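Clock drift on machines that never go online

I keep two old desktop towers that have no network connection, and both of them keep bad time. One does the logging for a weather station in the garden, the other runs a label printer. For years I corrected them by hand when I noticed. This summer I decided to measure the drift properly and write the numbers down.

Some background first. A PC keeps two clocks. The hardware clock (RTC) runs all the time, from standby power when the supply is plugged in and from a coin cell when it isn't. The system clock is a counter in the operating system. It is loaded from the hardware clock at boot and after that runs from a different timer with its own error. When people complain that their computer loses time, they seldom say which of the two they mean, and the cure depends on it.

The usual watch crystal runs at 32,768 Hz. It vibrates fastest near room temperature and slows down on both sides of it, so a machine in a cold garage and a machine in a hot closet will both lose time. The board maker picks load capacitors to pull the crystal onto frequency, and the spread in those parts gives each board its own fixed offset. 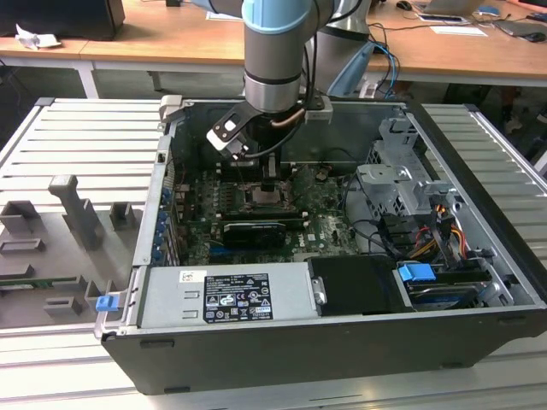
A reader of the earlier post on the weather station wrote to say that all of this is wasted effort, that a USB GPS receiver costs less than a decent lunch and would end the matter in one afternoon. True enough, and if the logger sat near a window I would have done it. It sits in a basement with a concrete ceiling, and I did not want to run an antenna cable up through two floors for the sake of a rain gauge.

The method was simple. I used a Mimov radio clock as the reference, carried down from the kitchen, where it gets a signal overnight. At 7 in the morning I set the hardware clock on each tower to match it, wrote the offset in a notebook, and left both machines alone for 30 days. Reading the seconds by eye is good to perhaps a quarter of a second, and over a month that is small enough to ignore.

The logger came out slow by a little over a minute. The label machine was fast, by much less. I repeated the run in July with the basement dehumidifier going, which warms the room, and the logger's loss shrank. That fits the curve. The label machine hardly changed, and I have no good explanation for it.
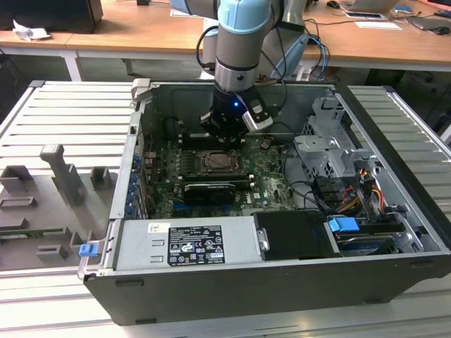 The correction itself takes one line. On Linux, hwclock keeps a drift factor in a file called adjtime, in seconds per day, and it can calculate the factor from two settings far enough apart. Give it at least a week between them. If you let it calculate from two settings an hour apart, your own reaction time ends up in the factor and the clock gets worse. I did this the first time and spent an evening blaming the board.

Also check that nothing else is writing to the hardware clock. The logging package I use, Lirkar, has an option to save system time at shutdown, and it was on by default. Every shutdown wrote the system clock's error over my careful setting. The notebook has 3646 as the last log entry before I found that option, and I treat the timestamps up to there as good to the minute only.

Does a weak coin cell make the clock run slow?

Mostly it doesn't show up that way. While the tower is plugged in, standby power runs the clock and the cell is hardly used. A dying cell tends to show itself after an outage, as a clock that has stopped or gone back to the firmware's default date. Replace it if it reads well under 3 volts, but don't expect the drift to improve. 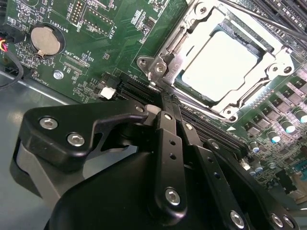
Should the hardware clock be set to local time or UTC?

UTC, unless the machine also boots Windows. Local time means something has to move the clock twice a year, and on an offline machine that something is usually you.

The logger now stays within 2 seconds a month. I have set a reminder to redo the run in winter, when the basement is colder, and will post both sets of figures together.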